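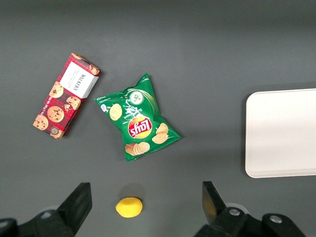

Fig. 1. Packaged snacks (Walkers cookies, Lay's chips) and a lemon.

What Do People Snack On Between Classes? A Survey of Plotton Hall
Algirdas Ķēniņš
Intro to Nutrition, final project report
January 29, 2024

1. Why this topic

Started with my own grocery receipts from December. Way too much of it was snacks. Wanted to see if other people in Plotton Hall eat the same way, and whether the new vending machines on the ground floor changed anything. Also wanted to know if people read the nutrition panel before they buy.

2. Method

Paper survey, one page, left in the two lounges and by the mail room. Same survey online for people who live off campus and take the Starnden bus in. Got 665 responses back. Threw out the ones with no class year filled in, and the ones that were obviously jokes. Questions were: what did you eat between meals yesterday, where did you buy it, did you look at the label, how much sleep did you get.

I also did 5 longer interviews, half an hour each, notes by hand. No recordings. One person asked to be left out afterward so I only quote from four.

3. What came back

Chips and cookies way ahead of everything else. Fruit was third, mostly bananas and apples. Yogurt lower than I expected, probably becuase there is no fridge in the lounge.

Most people buy at the Sýkora store on the corner, not from the machines. Machines are for late at night. Three of the four interviews said the same thing in diffrent words - the machine is for when the store is closed. Price came up a lot too.

Labels: people who said they "always" read the label mostly meant calories. Only one interview mentioned sodium. Serving size confused almost everybody I talked to, me included before this class. A bag that looks like one serving can be two or three.

Sleep: people with less sleep reported more snacks. Can't say which causes which. Both could just be exams.

4. Problems

Survey went out the week before finals, so not a normal week. "Snack" was never defined on the form - some people counted coffee, one counted a whole burrito. I should have given a list of choices plus an "other" box. Also typed the answers into the spreadsheet over two nights and the second night has more blanks. Went back and fixed what I could find.

5. If I did it again

Do it twice, once early in the term and once late. Ask for a three-day food diary from a smaller group. Ask the store for sales totals, they said maybe but I ran out of time.

Full table of answers is in Appendix A, blank survey form in Appendix B.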